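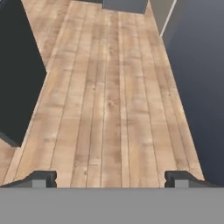 Floor Schouten wanted to know before anything else whether visitors would get to pick the task, or whether we had three safe ones lined up and would steer them there. Fair point. We agreed they can choose from the kitchen set, and I keep the list next to the keyboard.

10th February, open day, sim bench

Doors at 1. Group from Geerts came first, then the Vevton people, then walk-ins. Ran the kitchen scene all afternoon on the left workstation. Priron build as of last night, no changes to the controller today.

Startup: scene load hung once with the physics step at 2000 Hz. Dropped to 1000 and left it there. Nobody from Geerts minded, they were still getting coffee.

Wrist view went on the small monitor, outside view on the projector. Should be the other way around next time. People at the back kept asking what the arm could see, and the small monitor is no use past the second row.

The fridge task got the most requests. Door already open at reset, arm comes in from the side, target is the red item on the lower shelf. 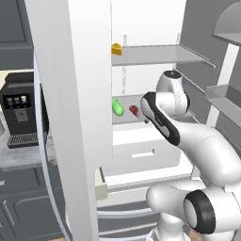
Approach speed was set to 140 mm/s for the whole session. Too slow for an audience. Preben Vigfúsdóttir suggested full speed up to the door line and slow only inside the fridge. Worth doing, but the speed limit is one global value in the config right now, so it means a change in the planner. Put it on the list for after the Cirden review.

Questions I couldn't answer properly:
- how the grasp planner ranks two candidates with the same score
- whether the shelf friction values were measured or guessed (guessed, I think, ask Floor)
- license terms for the kitchen assets

Log for the session is 3740 MB because I left depth recording on. Moved it to the shared drive, delete after Friday unless somebody wants it.

To do: swap the two displays, write the reset steps on a card, fix the hang at 2000. Vevton asked to come back in July and bring their own object models. Told them to send the meshes early so we can check the scale.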